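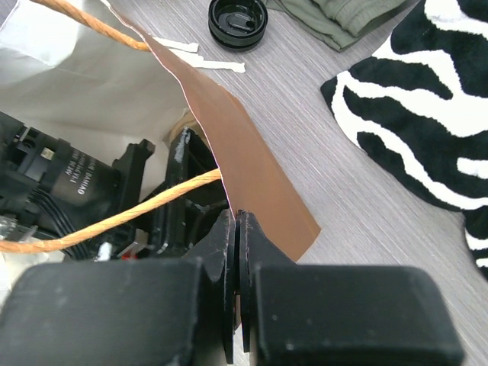

Photo: Knut Mühlbauer

About Eichhorn Boxing

Eichhorn Boxing is an amateur boxing gym and a registered boxing club. We have trained beginners, juniors and competing amateurs since 2000. The name comes from the street where the gym first opened, in a rented room with one ring and a row of heavy bags. We moved to our present building on Clora Avenue after outgrowing it, and we kept the name because people already knew it.

The gym floor has two rings, a bag area, a separate room for strength work and a small matted space for stretching and footwork drills. Doors open at 6 a.m. for members who train before work. Evening classes start at 5:30 p.m. with juniors, followed by adult beginners and then the competition team. The last round bell is at 9 p.m.

Who we are

Aitana Villanueva is head coach. She boxed as an amateur for nine years at light welterweight and started coaching juniors while she was still competing. She runs the competition team and decides who is ready to spar and who is ready for a bout. Those decisions are hers alone, and parents and boxers are asked to respect them.

Bernd Baumgart teaches the adult beginner classes and works most corners with Aitana on fight nights. He wraps hands, works as cutman and keeps the equipment in order. If your gloves are coming apart, he will tell you.

Cremilda Fontes coaches the junior group, ages eight to fourteen. Juniors under eleven do not spar. They learn stance, footwork, defense and pad work, and they skip a lot of rope.

Edeltraud Hollmann runs the front desk and handles memberships, medical forms and travel to shows. Questions about fees or paperwork should go to her.

How we train

New adult members take the beginner course first, even if they have trained somewhere else. It runs for six weeks, two classes a week, and each class is 45 minutes plus warm-up. After the course, Bernd recommends either the general class or the technical class. Sparring is optional for everyone outside the competition team. Headgear, a mouthguard and 16-ounce gloves are required for all sparring.

Boxers who want to compete need a current medical, a registration book and a coach's approval. We do not ask anyone to cut a large amount of weight to make a bout. If an opponent at the right weight can't be found, we wait for the next card.

Shows and results

We host one home show a year, in September, at the Gesora Hall. It seats 400 and has sold out the past three years. Our boxers also travel to the Malisico Open each spring, where the team took four medals this year, two of them in the women's divisions. Past bout cards are kept in the binder at the front desk.

Membership

Membership is monthly and can be stopped with two weeks' notice. Juniors and students pay a reduced rate. Loaner gloves are available for your first three classes, but please bring your own wraps.

Visitors are welcome to watch any evening class from the benches by the entrance.

Eichhorn Boxing
1571 Clora Avenue
Front desk hours: 4 p.m. to 8 p.m.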